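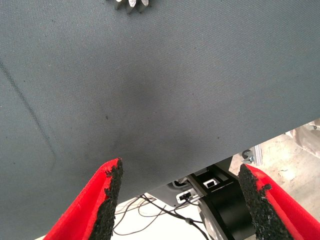 Gray-blue twill with a darker patch near the middle and a few tiny specks.

Canvas and twill are the workhorses of my sewing room, and I will happily talk about them for as long as you let me. Aprons, tool rolls, chair seats, the big floppy bag I take to the farmers market -- all of it is some kind of sturdy cotton, and all of it sooner or later gets a gray smudge that you notice only when the light comes in low from the side. So I thought I'd put down everything I do about smudges on heavy fabric in one place, seeing as I get asked about it every August when people start pulling out their fall projects.

First, look at it properly. Carry the piece over to a window and turn it a little one way and then the other. Twill has that fine slanting rib, and it plays tricks on you. A dip in the cloth can look exactly like a dirty mark, and so can a soft fold. If the dark patch moves when you smooth the fabric with your palm, put the soap away and go have your coffee. If it stays put, read on.

Dry before wet, always. I can't say this strongly enough! Take a soft clothes brush (mine is an old Stunover with half the paint gone from the handle) and brush along the slant of the weave, then gently against it, then along it again. You would be amazed how much comes off. The tiny dark specks are often just lint or a crumb of something, and those I lift with a loop of masking tape. Press, lift, move to a clean bit of tape. Don't rub, or you'll work them down between the ribs.

If the mark is greasy, and near any kind of machinery it usually is, sprinkle on plain cornstarch and leave it overnight. Brush it off in the morning. Then a drop of dish soap, worked in with a fingertip from the outside of the spot toward the center, with a folded towel underneath. Blot with cool water and lay the piece flat. Please keep it away from the dryer until you have looked at it again in daylight, as heat can set what's left and then you really are stuck with it.

Creases and scuffs are a different animal. A faint dark line running across the cloth may be a crease that has picked up dust along its ridge. I brush it first, then lay a damp pressing cloth over the top and hold the iron down for a slow count of eight, lifting it between spots instead of sliding. Twill pushed around by an iron will stretch on the diagonal and never hang quite straight again. Ask me about my first apron.

My neighbor Haruto Hirano, who reupholsters dining chairs, tests every cleaner on the hem allowance before he touches the front, and I've picked up the habit from him. Gray-blues in particular can dry a shade lighter where you've scrubbed.

And wipe down your table and your tools before you spread out a big piece -- scissors, clamps, pinking shears, anything with teeth. I keep an old flannel pillowcase on the hook by the door for that.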